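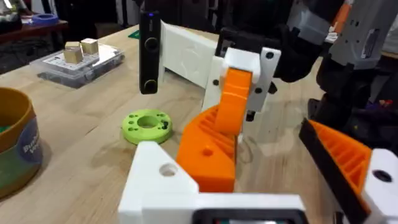 Review: Rulitz two-arm bench set, after 13 weeks of use

We are a small workshop in Feddale and we pack spare parts kits for pump repairers. In November our manager ordered the Rulitz set for the sorting bench. I waited before writing, so that my opinion would be fair.

The orange fingers are the best part. The inside is ribbed, and they hold a small cube or a thin printed disc without marking it. A full set of new fingers cost us 68 dollars, delivered.

Teaching is slower than the catalogue promises. For one new part we had to record 100 examples, and for the flat discs 300, as they lie so close to the table. Please plan the labour for this.

What changed for us people? Before, all of us sorted by hand for the whole shift. Now one person looks after the arms and the others check and close the kits. My wrists hurt less in the evening. But the job at the arms is lonely, and at first only the younger colleagues were asked to learn it. We complained and now we take turns, which I recommend to every workplace.

Minus points: the manual has no pages on cleaning, and Lirno, the dealer, answers slowly.

Four stars out of five. I would buy it again, with two days of training included in the price.

Cai, 29 May 2022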